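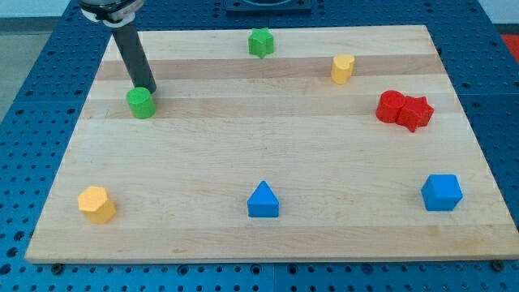 What's wrong with dumping the blocks back in the bin when you're done? The next person gets a bin, and a bin is a terrible place to start.

I've had this argument for years now, mostly with Edem Baidoo, who thinks I'm a crank. Fine. Writing this fast, between a dentist and a school pickup, so forgive the mess.

My position: small wooden blocks should be left out. On a board, a tray, whatever flat thing you own. A few of them. Spread apart, with wood showing in between. No lid.

We had the bin for years. A big one, the Strobel kind with the snap handles, hand-me-down from my sister-in-law plus two birthdays' worth on top. 936 pieces when my daughter and I finally counted, one wet November, because she wanted to know and so did I. 936! She had maybe played with 12 of them. The rest was gravel. She'd tip it over, stir it around, walk off. Then twenty minutes of me on my knees picking stars out from under the radiator.

Edem says the stirring is the play. Maybe at one. Not at four.

So I started leaving a handful out overnight. A heart, a couple of stars, cylinders, a hexagon. Red, yellow, green. Came down at 6 in the morning and she was already there in her socks, moving them. Not building anything. Pushing one up against another, then away. The red ones had to touch, apparently. The green ones were not allowed near each other. No idea why, I didn't ask.

That's the part I care about. A shape block isn't much use for towers. You can't put a thing on top of a heart and feel good about it, well you can, but a plain cube does it better. What a star or a heart is good for is deciding where it goes. This one here. That one over by the edge. And you need to see the gaps to do that. In a bin there aren't any gaps.

Zuweira Addo ran the playroom at the Levstead library before they moved it upstairs and she's the one I stole this from. Every night she set out one low table. Few blocks, different every time. Parents complained it looked skimpy. One dad asked if the rest had been stolen. Meanwhile kids stood at that table longer than they stood at anything else in the room, the train set included, and the train set had a bridge.

Now the objections, quickly.

Mess. People say out equals messy. I don't buy it. A few blocks on a plain piece of maple in the middle of a table is about the calmest thing in my house. The bin with its lid half on and a doll's arm sticking out, thats the mess.

Sorting. Araba Arthur, who I like a lot and who taught preschool in Ostville, says I should at least put them out by color. Reds here, greens there, so the child learns the pattern. I've tried. It looks finished, so they leave it alone. Put a red cylinder right next to a red star and then scatter everything else, and some kid will either fix it or copy it. Leave them a job.

Cost. This is where I get annoyed. There is a set from Iveck, very pretty, 100 pieces, comes with a wooden crate and a booklet on how to "invite" your child to the material. Buy it if you want. You don't need the booklet. You don't need the hundred. Someone at the swap table will hand you a sandwich bag of mismatched ones for nothing and a cutting board does the rest. A striped one is nice, they like to line things up along the bands.

Losing them. Yes, you'll lose some. We lose fewer though. When there are only a few out you notice the hexagon is gone, and you look for it. In the bin days we could have lost 880 of them and I'd have found out when the lid closed easy.

I gave most of ours away in the end. Kept a shoebox on the high shelf and I swap a few out when she stops touching the board. Sometimes that's two days, sometimes three weeks. The yellow heart never gets swapped, there were tears.

Edem still has his bin. His boys are loud and happy and I'm sure they'll be fine. But I was over there for dinner last month and moved a few onto a tray while he did the rice, didn't say anything, and his youngest came and stood by it untill the food was on the table.

Anyway. Pickup.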